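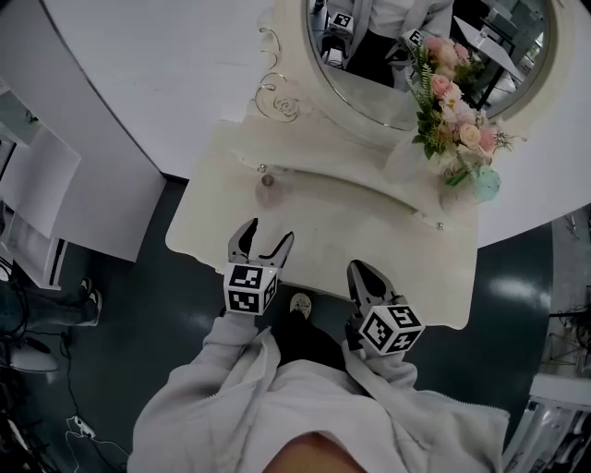
4.2 What changed at the Etdale site

Figure 3. Work at the vanity table, two hand-held grippers in use.

Staff at Etdale had expected automation to take the tidying off their hands. In the first months it gave them more of it – the same tabletop, with a gripper in each fist (Figure 3). Flanagan's log lists 1,300 passes over 11 weeks. Four of the staff we interviewed now call themselves teachers, though their pay slips still say housekeeping. One reported that she had begun dusting at home "the slow way."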